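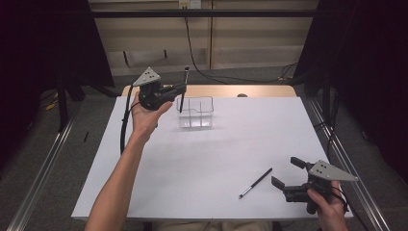

Figure 1. Sorting pens with the two hand-held grippers at the Clillance open day.

My report is on the open day at Clillance, 23 June 2018. I picked it off the list mostly for the bus ride (15 minutes from my door!) and ended up staying until they started stacking chairs. Our host was Unnur Juhl, who talks fast and let us ask anything.

I had expected big arms behind a fence. The part I liked best was a person sitting at a small white table with a black gripper in each hand, working on pens and a clear divided box. In Figure 1 one pen is upright at the box and the second is still lying on the table, pointing off at an angle. The gray plates on top of the grippers have little black dots on them, and I spent far too long staring at those.

Unnur said they want 200 good runs of a task before they try to teach it to a machine, and on the day of our visit they had 168 for the pens. A run gets thrown out if a pen is dropped. I asked if that happens a lot and she just laughed.

Then we got a turn! I was terrible. Your fingers want to do the job and they can't, so you have to think about which way the pen is lying before you close on it, and a see-through box is hard to aim for (I hit the divider twice). My lab partner did much better and has mentioned it every day.

After lunch there was a talk on Multach, their planning software, and I got lost in the second half. My notes from it are in Appendix 2. For the December project I'd like to build a simple gripper of my own, two fingers and a trigger, and time people with it against bare hands.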